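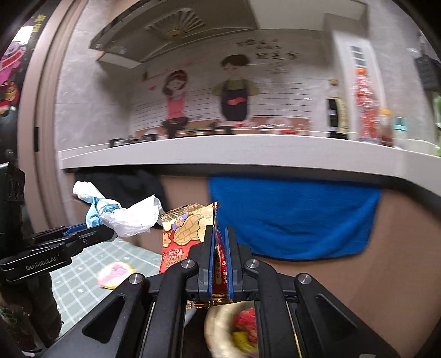

Chapter 2
Living With a Small Floor Plan

My first paying client, Mitali Jayasinghe, had a 400-square-foot apartment in Norndale and a sofa that ate half of it. I measured that sofa three times, hoping I'd read the tape wrong (I hadn't!). She loved it, so it stayed, and I had to plan every other thing in the place around it.

I still start there when I teach this stuff. Before you pick a paint color, find out what your client won't give up, then draw it on the plan in pen. Everything else goes in pencil.

In this chapter we'll work on walkways, storage and light, in that order. You'll need graph paper, a tape measure and a room you can get into for up to 65 minutes. Your own bedroom is fine – mine was a mess when I did this exercise, and I learned plenty.

Key terms: clearance, traffic path, anchor piece, sight line

2.1 Finding the Anchor Piece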